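Two-arm bag handling set: data card and buying notes

Maintained by Isla Moffat. Budget sections by Nighat Hashmi. Last revised in February.

What this is

A set of 2,129 recorded episodes of soft-goods handling on a two-arm cell, kept together with the notes we wrote while deciding whether to pay for a second cell. The recordings and the spending argument live in one folder on purpose. People kept quoting one without reading the other.

If you came for training data, skip to Contents. If you came because a sales rep sent you a payback chart, start with the next section.

Why we are sceptical

Three suppliers quoted us: Flenetti, Semple and Dorby. All of them priced the arms and grippers clearly. None of them priced the hours. A cell that handles bags needs somebody to load it, reset it, check the recordings and throw out the bad ones, and that work didn't show up on any quote until we asked for it in writing. Semple added a line for it. Flenetti sent a brochure.

Soft goods are also where demo videos mislead most. A box keeps its shape. A tote sags, folds and turns, and straps go where they like. Ask to see the item you plan to run, on the grippers you plan to buy, before you talk about price.

Contents

Each episode folder holds:

- head/ - the main view of the table and both grippers
- wrist_left/ and wrist_right/ - close views, one per arm
- joints.csv - positions for both arms
- notes.txt - operator remarks, often blank

Known problems

1. Operator notes are uneven. One shift wrote full sentences and another wrote "ok" all day. Don't use notes.txt as a label.

2. Wrist views are not always useful. When the wrist points up, you get panels, a bright light and the dark outline of the gripper, and very little to learn from. Plan storage for this footage anyway, or plan the hours to filter it. We budgeted for neither.

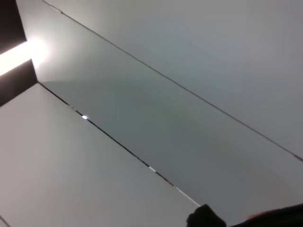
3. Success labels were added by one person. Isla went back over 125 episodes and changed 6 of the labels. That sounds low, but she picked the easy task first. We would not assume the same rate for the rest.

4. Bag variety is thin. Most episodes use dark fabric bags. A buyer planning to run clear plastic or paper sacks should treat this set as a hint and no more.

What to put in the budget

Nighat's working list, in the order she would ask about it:

Grippers. Get the price of spare fingers in the same quote as the first pair. Dorby wanted to quote spares "after commissioning" and we said no.

Cables and connectors. They run outside the arm at the wrist on our cell, so they are parts we can reach and parts that can snag. We now carry spares as a separate line.

Table and enclosure. A plain white tabletop is cheap and gives dark bags good contrast. Don't let anybody sell you a special surface until you have tried the plain one.

Opening tasks. Holding a bag open ties up both arms. If the job also calls for putting something in, you need a feeder, a person or a third arm, and the quote should say which.
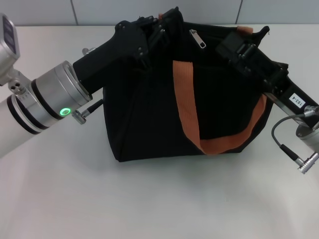 Head view: both grippers on the top edge of a black tote with an orange strap.

Software. Inero licenses its recording tool by the seat. We bought too many seats. Start with one and add more when somebody complains.

Labor. Nighat uses 75 hours of operator time per new item as a planning figure. It came from our own timesheets and it will be wrong for you, but a blank cell in the spreadsheet is worse.

Where the decision stands

The second cell is on hold. The case for it rests on running both cells through the evening, and we haven't shown that one cell can run an evening without someone standing next to it - so for now the money stays where it is. Flenetti's offer is still open if the item trial goes ahead with our own bags.

Use and contact

Internal research and planning use. Please don't pull single episodes into sales slides. Send label corrections to Isla with the episode folder name, and budget questions to Nighat.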